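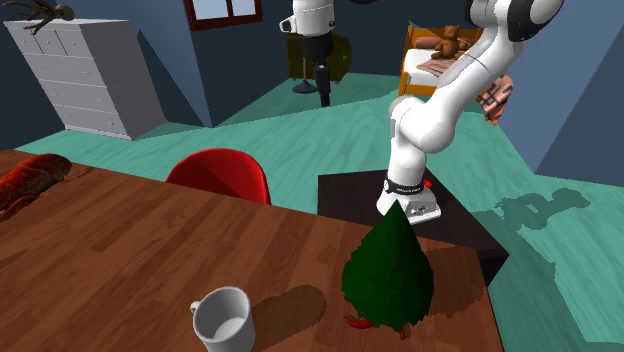
Kutik arm cell: progress report for the period to the end of April

To: Lernby programme office
From: Qusai Chidiac, cell lead

Summary

The simulated cell is up and stable. The real cell at Mahasneh has been repaired, has stopped disagreeing with the simulated one about where its own hand is, and is back in use. We are two weeks behind the plan you approved and slightly under on parts, chiefly due to not having bought one of them yet. Of the 6 items on the work plan, 5 are finished. The outstanding one is the spare wrist cable, and I will come to it.

I was asked after the last report to use fewer acronyms and to say more plainly what had gone wrong. I have done both. The second has made the document longer.

Setting up the simulated cell

The room is the one from the proposal: a bedroom, with the arm on its dark square stand behind a wooden table. Reviewers asked at the time whether a bedroom was a sensible place for an arm of this size. It isn't, but our partners in the home assistance strand need furniture, soft things and clutter, and a grey void with a cube in it tells you very little about reaching past an armchair.

Most of the early effort went into the stand. The base of the arm has to sit in precisely the same relation to the tabletop in both cells, and in the first build it didn't. Somebody (me) had taken the height of the stand from the supplier's drawing. The supplier's drawing gives the height without feet. The stand at Mahasneh has feet. The simulated arm was therefore reaching for everything 55 mm too low, with great confidence, and since collisions with the table were switched off for speed that week it went through the wood and came out underneath without complaint. The real arm, running the same motion later, complained a good deal.

We now measure the stand ourselves, with a tape, and write the figure on the stand in paint pen. The simulated stand reads the same figure from the cell file. Collisions are on by default and turning them off needs a reason typed into a box. So far the reasons include "speed", "speed again" and "sorry".

The things on the tabletop are there to be awkward. The mug is the easy one. The little green tree has caused more trouble than its size would suggest: its collision shape was originally a plain box, so the planner thought it was a good deal fatter than it looks and took the hand on long detours round nothing at all. It has a proper cone now. The red chair behind the table had the opposite fault, with a shape that stopped short of the top of its backrest, and the forearm used to brush through it on the way back to rest. That has been mended too.

Cloth remains as it was. The plaid cloth and the blanket are drawn properly but the arm passes through both. I said in the proposal we would look at this if there was time, and there wasn't. I would like it noted that the teddy bear is solid.

The fault at the elbow

This took up most of the period, and I will set it out in order as you are paying for it.

Early on, the real arm started to arrive slightly wide of its target. The error was small near the base and grew as the arm stretched out. It was also worse in the afternoon. We suspected the camera mount, then the gripper, then the floor. We spent a full day on the floor. It is a good floor.

Running the same motion in the simulated cell and laying the joint readings over each other showed the trouble was in the elbow. Every other joint agreed with its twin. The elbow drifted away from its commanded position under load and crept back when the load came off. I had expected the simulation to earn its keep on planning work, and it has done that, but as a second opinion on a sick joint it has been worth the whole of the setup cost.

With the cover off, the cause was dull. The screws holding the encoder ring had worked loose. They had been fitted without thread lock, or with so little that none was left to see. As the joint warmed up through the day the ring shifted a little on its seat, and the controller believed every word it said.

The repair went as follows. We supported the forearm on the trestle, powered down, locked out and released the brake by hand. The ring came off, the seat was cleaned and the screws were replaced with new ones from the kit, with thread lock, tightened to the figure in the manual using a torque wrench that had been calibrated in living memory. The ring went back on its witness mark. The cover went back on, then came off again for the gasket, which was on the bench, and went back on.

After that the joint needed a new zero. The Imard controller stores the zero in two places and uses whichever was saved more recently. Restoring a backup counts as saving. So when we restored the backup to recover our tool settings, as the checklist told us to, we also brought back the old zero and with it the old error, and spent a morning believing the repair had failed. The checklist now says to restore first and zero afterwards. It is printed in larger type than the rest.

State of the cell now

The arm has held its position over a full day's running, morning and afternoon, and the elbow trace lies on top of the simulated one closely enough that I had to change the colour of a line to be sure there were two. We repeat the comparison at the start of each working day. It takes less time than making the tea, and the two are usually done together.

The gripper has been cleaned and its finger pads changed. The old pads were shiny, and had been let down by somebody's decision to wipe them with furniture polish. The tin has been taken away.

The emergency stop was tested at every restart and worked at every restart. I have nothing wry to say about the emergency stop.

Routine care

We had no proper routine before this. We had habits, and they varied with who was in. What we do now:

Start of day: look over the cables, jog each joint through its range at slow speed, run the comparison motion, sign the sheet.

End of day: arm to rest pose, gripper open, brakes on, table cleared.

Monthly: check torque on the base bolts and the covers, clean the fan filter, take a backup, and label the backup with something more helpful than "new".

After any work inside a joint: restore, zero, comparison motion, and a second person to sign. We have been asked whether the second signature is needed in so small a team. The gasket suggests that it is.

Changes to the simulated cell go through the same sheet. If the stand moves, or the table, or a tool is changed, the cell file is altered the same day. This has already been missed once, when the real table was shoved along to let a delivery past and was shoved back to nearly the right place. The comparison motion only exercises the arm and can't see a table, so it was perfectly happy. There is now tape on the floor at Mahasneh marking the table legs, and a touch-off against the table edge is being added to the start-of-day motion.

The wrist cable

The item not finished. The plan called for a spare wrist cable to be on the shelf by the end of the period. The first order arrived promptly and was for the previous model, with a connector that fits beautifully and is wired differently. We found this by reading the label, I am glad to report, and it never went on the arm. It has been returned. The replacement is on order and I have the supplier's word about when it will come, which I will pass on once it has been the same word on two occasions.

Meanwhile the cable on the real arm is sound, but it is the original and takes a tight bend when the hand points straight down. We have limited the wrist rotation in software until the spare is here. The same limit is set in the simulated cell, so plans made there remain ones the real arm can follow. It costs us some grasps on the near side of the table.

Money

Parts are under budget by the price of the cable. Staff time is over, and most of the overrun went on the elbow. I am not asking for more. I am asking that the contingency line be used for what it says, and that the torque wrench calibration be moved into running costs, where it will be done every year.

Next period

Fit the cable when it arrives, lift the wrist limit in both cells and rerun the reach tests. Finish the table touch-off. Hand the cell over to the home assistance strand for their first proper block of time on it, with the routine sheet and a short training session.

If there is time, cloth.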